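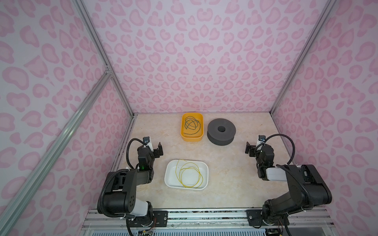

Do you need to prime painted drywall before hanging patterned wallpaper?
Prime it if the paint is flat or chalky, and let the primer dry overnight before you paste.

paisleyporch wrote:
Hello all, and happy January! I'm papering the back bedroom of our old place in Wustton and I've bought 12 rolls of a Provero print. The walls were painted in December and they feel a little dusty when I rub them. My sister swears by priming, my neighbor thinks I'm wasting a weekend, and I'd love to hear from folks who have done it.

dovetail46 replied:
Welcome! I'd prime, and I'd wash the walls first too. I skipped it once in our hallway and the seams lifted by summer - I was so cross with myself, after all that careful matching around the door. Zelach primer has been good to me, two coats, and I stir it more than I think I need to. 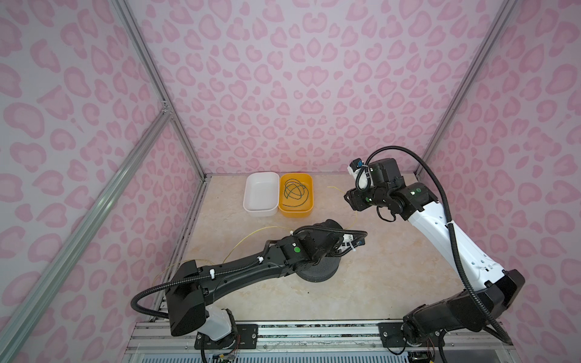

Pink leopard spots on a pale background, back wall and both sides

oldmillroad replied:
I'll disagree, kindly. If the paint is sound, a good wash is plenty. I've done 3 rooms without primer and every one of them is still up. Spend the money on a decent brush and a long level instead (mine came from Mofokeng Hardware and I've had it for years).
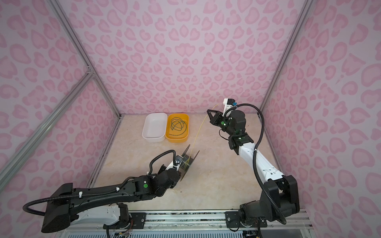 And do start with a plumb line, please, whatever you decide about the primer. Corners in old houses are never straight, and a busy print will let you get away with a lot more than a stripe will.

dovetail46 replied:
Sound paint, sure, but she said dusty! I wouldn't trust paste on dust.

paisleyporch wrote:
You've both been so kind. I washed one wall this morning and the rag came away chalky, so I'm going to prime after all.

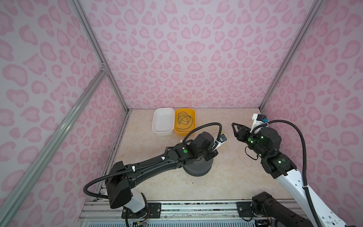 My other worry is the ceiling line, which dips toward the window. Would you start the pattern at the high end or the low end?

oldmillroad replied:
High end, and leave yourself a couple of extra inches to trim.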